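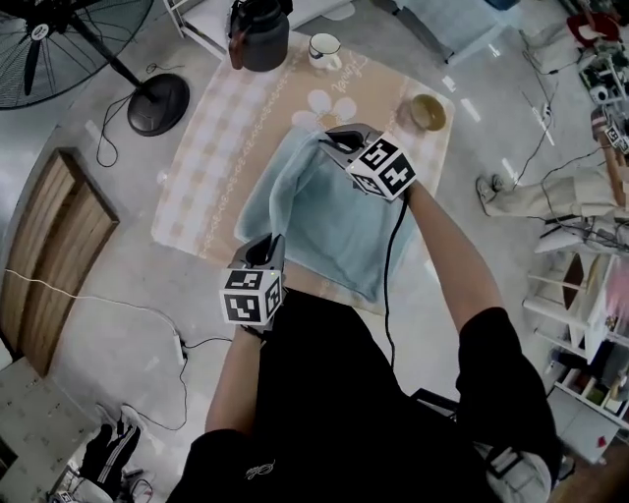
Danish Abbasi wrote back after the first release that the jaw comparison was useless to him without the cable routing, because half of his dropped tracks came from the cable pulling the grip sideways. The cable notes are now in their own section below, and the file layout has changed to match.

Bikik Hand-Held Gripper Comparison, cloth set

This repository holds recordings and notes from a comparison of two hand-held gripper builds, Sial and Clasunel, on towel folding and a few other cloth tasks. Both are worked in pairs, one per hand, by a person standing at a table. Each gripper carries a cube with printed markers, and the cube pose is what we use for the gripper pose. A head camera records the view from the operator.

The work was done in Clullville in ordinary furnished rooms. We did not clear the rooms first.

What is in the set

There are 800 episodes. Each one is a single attempt at a single task, kept whether or not it came out well. An episode folder has the head camera video, the left and right gripper pose tracks, the jaw opening for each hand, and a short text file with the task name and the operator's comment if there was one.

Video is stored at 30 frames per second. Jaw opening is logged on its own clock and resampled to the video. The raw log is kept next to the resampled one in case you want to do it differently.

Folder layout

episodes/ – one folder per attempt
calib/ – camera intrinsics and cube geometry, one file per build
notes/ – operator comments collected by task
tools/ – the scripts used to make the pose tracks
splits/ – train and held-out lists

Tasks

towel_half: fold a towel once, edge to edge
towel_quarter: fold it a second time from the half fold
towel_flatten: pull a bunched towel flat
cloth_drag: move a folded towel across the table without opening it
tablecloth_smooth: press a wrinkle out toward the near edge

The quarter fold is the hardest of these on both builds. The second layer tends to slide while the first is being lifted, and most operators ended up pinning with one jaw and pulling with the other.

Differences between the builds

Sial has the shorter jaw and the stiffer trigger. It picks up a single layer more reliably, and people got tired of it sooner. After 15 minutes of folding, comments about the thumb start showing up in the notes.

Clasunel has a longer jaw and closes softly. It is better for pressing and smoothing, worse for starting a pick at a hem. The longer jaw also moves the cube farther from the contact point, so any error in cube rotation shows up larger at the tip. We measured this on the bench and the worst offset at the tip was almost 2 millimeters. The correction is in calib/ and is applied by default. Turn it off with --no-tip-offset.

Kulap Srithong did the first round of tuning on both triggers. Her spring settings are the ones used for every episode in this release.

Cables

Each cable leaves the grip at the back. If it hangs straight down it can lie on the cloth and drag it, mainly during towel_flatten. Routing it up the forearm fixes that but makes wide reaches awkward. We tried both, and the field cable_route in each episode file says hang or arm. Do not mix them when comparing drag numbers.

Marker tracking

Poses come from whichever cube faces are visible. With two faces or more the track is steady. With one face it can flip, and the script marks those frames as low confidence instead of dropping them. Expect more of these when the hands cross or when one gripper tips up close to the body.

Any cube that is in view but not assigned to a gripper in the episode file is ignored by the tracker. If you rerun tracking with your own code, filter by marker ID first. Skipping this step gave us some very strange left hand paths in an early version.

Known problems

The jaw log on the left Clasunel drops samples at startup. Trim the first second.
Comments are in more than one language and have not been translated.
towel_quarter has fewer Sial episodes than Clasunel episodes.
Lighting was not controlled. Morning and evening episodes look different.
The calibration file for the older Sial cube is still in calib/old and should not be used.

Running the tools

Install the requirements, then run tools/track.py with the path to an episode folder. It writes pose_left.csv and pose_right.csv. Run tools/check.py afterward – it prints the share of low confidence frames and warns if the cube geometry file does not match the build.

Changes

March: cable_route added to all episodes, tip offset on by default, notes split by task.

Send corrections through the issue tracker, with the episode number in the title.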